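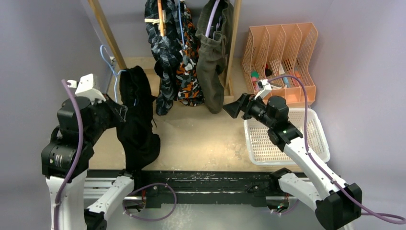
Figure 1. Work surface with four hanging garments, orange organizer and white plastic basket. The long black garment at left is on a light blue hanger.

UNIT 2. HANGING STORAGE AND THE SORTING SURFACE

Course text: Odasine reader, section 11. Notes prepared by Soledad Magaña.

2.1 Scope

This unit covers clothes kept on hangers next to a flat surface used for sorting and folding. Closed drawers and shoe storage are covered in Unit 3. Bring a tape measure and one long garment of your own to the practical.

2.2 Terms

Drop: the vertical distance from the rail, or other support, to the lowest point of the garment.

Clearance: the distance between the lowest point of the garment and whatever is under it. Clearance is zero when the hem touches.

Station: the hanging area, the surface and the containers, taken together.

Transit container: a basket or bin that holds items only until they are moved somewhere else. It is not storage and is left out of the capacity figure.

2.3 Drop and clearance

Drop is measured with the garment on the hanger it will be stored on. Hanger shapes differ, and changing the hanger changes the result. Fasten the top closure first. Let the fabric settle before reading the tape.

In Figure 1 the long black garment reaches down to the front edge of the table. Its upper part is bunched and narrow, and the lower end is wider and folded toward the right. For a garment in this position, record the clearance as zero and write "folded" in the remarks column. Do not estimate what the drop would be with the lower end free. Take the garment to the tall rail and measure it there.

A fold at the lower end matters for long storage. Woven fabrics with a crisp finish hold a crease longer than most knits. If the garment is to stay on the station overnight or longer, there are two acceptable corrections: raise the support, or fold the garment once over a trouser bar at the midpoint. Shortening the drop by knotting or pinning is not accepted in the practical.

2.4 Hangers

Thin-framed hangers take up little rail length and suit light garments. Heavy coats need a wide shoulder. Check that the hanger ends stop short of the sleeve seam. When the upper part of a garment is bunched, as with the black one in the figure, open it out across the hanger before judging fit.

All hooks on a rail should open the same way. Students who trained on the Kruger sheet will have learned hooks facing the wall; either direction is allowed here provided it is consistent.

2.5 The surface

The surface is cleared before each batch. Items that belong to the station but are not in use go to one side. In the figure the orange organizer and the basket are both on the right, with the hanging garments at the left and center. Keep the same division in the practical: hanging items on one side, containers on the other, the middle for folding.

Sequence for one batch:
Remove one garment from the support.
Close buttons or zipper.
Lay flat, front down, and smooth from the center outward.
Decide: rehang, fold, or transit container.
Complete that action before removing the next garment.

Garments are not stacked on the surface while waiting for a decision. This is the most common fault in the practical and costs two marks each time.

2.6 Containers

An organizer holds small items by category. A basket takes mixed items for transit. If an organizer compartment holds more than one category, relabel it or empty it. Empty the basket at the end of the session, even if it is not full.

2.7 Capacity exercise

A rail has 100 cm of usable length. Allow 2 cm for each light garment on a thin hanger and leave 11 cm free at one end for access. Find the number of light garments the rail will take. Round down. Then repeat with 51 cm given over to coats and the access gap unchanged.

Working: (100 - 11) / 2 = 44.5, so 44 garments. With coats: (100 - 11 - 51) / 2 = 19.

The second result assumes the coats hang at the far end from the access gap. The Grireo method puts them in the middle and gives a different answer; it will not be used in the November test.

2.8 For next session

Read the Gostness sheet on folding knits. Complete the drop table for five garments at home, with the hanger type noted for each. Tables without remarks will be returned.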